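Chapter 7
Choosing an Automated Disassembly Service

A company that retires 400 desktop computers in a year must decide who will take them apart. Several suppliers now offer robotic disassembly, either as equipment for sale or as a service billed by the unit.

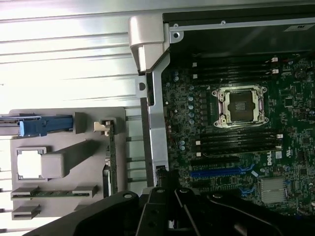
This chapter reviews one such offer, the Cevano cell, sold by Nilance under a 14-month service agreement. The buyer supplies floor space and power. Nilance supplies the arm, the parts tray and the software, and visits every January to inspect them.
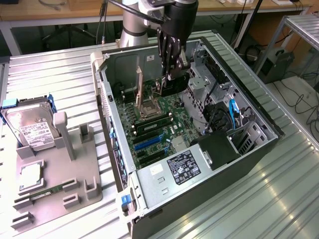

Price alone is a poor guide. A competing kit from Rebelo costs less but leaves programming to the buyer — a task that can take 14 working days for each computer model. 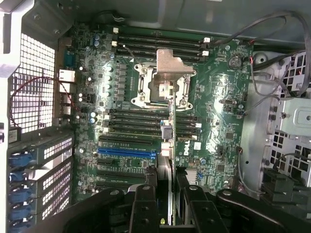 Buyers should ask how a service treats the processor area, where careless handling does the most damage. With the socket empty, its pin field lies exposed inside the metal retention frame, and the agreement should state who pays if a pin is bent. It should also say whether boards are sold whole or recycled. Section 7.1 compares the terms of both suppliers.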